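KONDARANCE BUILDING TENANTS' ASSOCIATION
Minutes of the January Meeting

The meeting was called to order at 6:05 p.m. in the second floor lounge. Trinh Mai presided. A quorum was present.

1. Approval of Minutes
The minutes of the previous meeting were approved with one correction: under Parking, "Skonar Street entrance" should read "Skonar Street exit."

2. Heating
The chair reported that Vikico had replaced the pump serving the north stairwell. Tenants on the upper floors stated that mornings remain cold until well after opening. The chair will ask Vikico to start the system 60 minutes earlier on workdays and will report back. A request for individual thermostats was discussed and not put to a vote.

3. Bicycle Storage
The association received 9 written comments on the proposed rack in the rear courtyard, most of them in favor. Two tenants objected to the loss of the bench. Moved and seconded that the rack be placed along the fence and the bench kept where it is. Carried, one abstention.

4. Deliveries
Packages continue to be left in the lobby overnight. Sasaki has agreed to hold items for tenants until 7:00 p.m. at its front counter. Tenants wishing to use this service must leave a name and suite number with Sasaki in advance. The association takes no responsibility for items left elsewhere.

5. Budget
The reserve fund stands unchanged. An expense of $200 for new lobby signs was approved. Roughly half of the tenants have paid dues for the current period; reminders will go out before the next meeting.

6. Shared Office, Ground Floor
Use of the shared office was reviewed. Members are reminded to clear the desk and remove personal items at the end of each booking. Bookings remain limited to 2 hours. 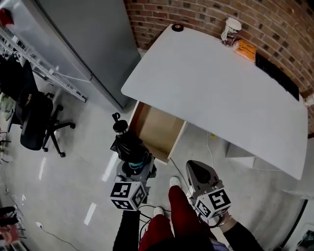
Figure 1. Desk and drawer by the brick wall, shared office.

A proposal to charge nonmembers for use of the office was tabled until rates can be compared with those of nearby buildings.

7. Other Business
The Skonar Street exit gate sticks when opened from the inside. Referred to building management.

The meeting adjourned at 7:20 p.m.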